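Cleaning and Storing Soft Play Vegetables
Holtent Toy Library – Guidance for Members
Prepared by Gunhild Hedegaard. Last revised Jan 17, 2022.

Play vegetables are to be cleaned before they are returned to the library.

1. Clear a flat table and wipe it with a damp cloth.
2. Lay the pieces out with space between them. Check leaves, stems and hanging loops for open seams.
3. Mix a little mild soap into a bowl of cool water.
4. Dab the surface with a white cloth. Do not soak the filling.
5. Blot with a dry towel and leave for 16 hours, turning once.
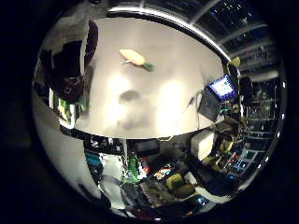
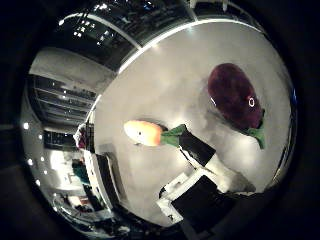 May the pieces be washed by machine?
Plush pieces should be cleaned by hand only, as the filling bunches together in the drum and felt parts lose their shape.

Pieces with an open seam should be placed in a separate bag – do not attempt a repair with glue. Dry pieces are stored in the cotton bag supplied, with the inventory card on top. Sets not collected within 30 days are returned to general stock.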